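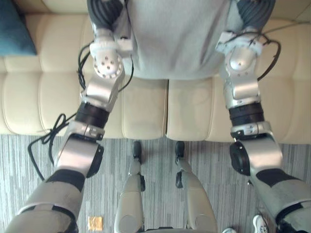

What is a slipcover?
A slipcover is a fitted or loose cloth cover that goes over an upholstered chair or sofa and can be taken off for washing or replacement.

Slipcover

A slipcover, also called a loose cover, is a removable covering for upholstered furniture. It differs from upholstery fabric, which is tacked, stapled or glued to the frame. The term is also applied to covers for single cushions, although these are usually sold as cushion covers.

History

Loose covers were in use in wealthy European households by the 18th century, when they protected silk and wool coverings from dust and sunlight. They were commonly made of checked or striped linen and removed for important guests. Printed cotton covers later became decorative in their own right, and many households kept a lighter set for summer.

Types

Tailored covers are cut to the shape of one piece of furniture, with piped seams and a zip or ties at the back. Stretch covers are knitted from polyester or cotton with elastane and fit a range of sizes. Throw-style covers are unshaped cloths tucked into the gaps around the seat. Tucks tend to work loose with use, and foam rods are sometimes pushed into the gaps to hold them.

Materials

Cotton drill, linen, canvas and denim are the usual woven fabrics. Natural fibres may shrink, so makers generally wash the cloth before cutting. Colour loss is most noticeable along the arms and the top of the back, especially near a window. On leather and vinyl, smooth-backed fabrics slide easily, and covers for these surfaces often have a non-slip backing.

Making and measuring

In the pin-fitting method, cloth is pinned directly over the furniture wrong side out, marked with chalk and trimmed to a seam allowance of 2 centimetres. Extra fabric is left where the back meets the seat, forming the tuck-in. Patterned cloth needs additional length so the motifs can be centred and matched.

Care

Most cotton covers are washed in cold water with zips closed and dried away from direct sun. Some makers advise refitting them while slightly damp, as the fabric is then easier to ease over corners.

See also: Antimacassar, Dust cover, Upholstery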